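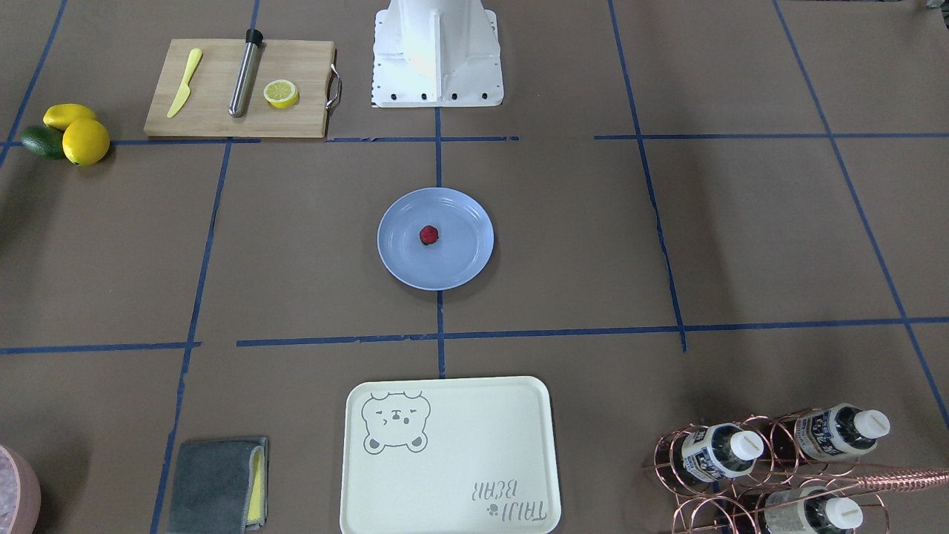
Appel à participants : préparation du budget d'équipement de l'atelier de manipulation Wandimley

Wandimley prépare l'achat de son prochain poste de travail robotisé à deux bras, et nous cherchons 3 personnes pour participer à cette préparation. La mission commence en juillet et dure 14 semaines, à temps partiel. Elle est ouverte aux étudiants de master, aux techniciens, et aussi aux personnes du métier de la restauration qui ont envie de donner leur avis sur le matériel.

Je précise que le français n'est pas ma première langue. Les candidatures peuvent être écrites en français ou en anglais, comme vous préférez.

Le travail demandé

Notre poste actuel sert à des essais de service : préparation de boissons, découpe de fruits, rangement de la vaisselle. Nous voulons savoir ce qu'il faut acheter, ce qu'il faut remplacer et ce que nous pouvons garder. Les participants assistent aux séances, notent l'usage de chaque objet et de chaque accessoire, puis ils remplissent avec nous le tableau des besoins. Nous demandons ensuite des devis à deux fournisseurs, Gorik pour les bras et les pinces, et Murín pour la table, les fixations et le câblage.

Une partie de la mission concerne le plan de la table. Les zones sont aujourd'hui marquées avec du ruban adhésif bleu. C'est une solution de faible coût, mais il faut compter le temps de pose dans le budget, et comparer avec un plateau gravé.

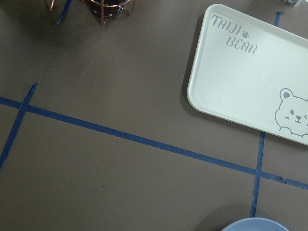

Marquage des zones au ruban bleu, avec le plateau blanc en haut à droite.

Le budget

L'enveloppe pour les petits équipements est de 1843 euros. Elle comprend les ustensiles, les supports, les plateaux, les éponges et les consommables alimentaires. Le devis déjà reçu pour les fixations est de 1452 euros et il est compté à part. Les bras sont financés sur une autre ligne, gérée par notre partenaire Tellmont ; les participants donnent un avis sur le choix, mais ils ne signent pas de commande.

Nous attendons à la fin un document court, avec les prix, les délais de livraison et la liste des pièces de rechange à garder en stock.
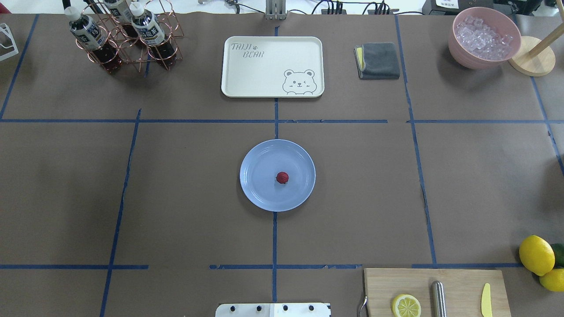

Poste d'essai : bouteilles sur leur support, planche à découper avec un demi-citron, bol rose et assiette bleue.

Profil

Vous savez utiliser un tableur et lire un devis. Vous êtes soigneux avec les chiffres et vous posez des questions quand une chose n'est pas claire. Une expérience avec les robots est utile, mais elle n'est pas obligatoire. Une expérience de bar ou de cuisine est très bienvenue, surtout pour le choix des ustensiles.

Conditions

Présence sur place deux demi-journées par semaine, le reste à distance. Une indemnité est versée chaque mois et les frais de transport sont remboursés sur justificatif. Le repas de midi est offert les jours de séance.

Pour candidater

Envoyez un CV et une lettre d'une page maximum à l'attention de Hamish Kinnear, responsable des achats, par le formulaire de contact du site. Merci d'indiquer dans l'objet « Participation budget » et de préciser vos jours de disponibilité. Toutes les candidatures reçoivent une réponse.

Annonce publiée le 7 avril 2021.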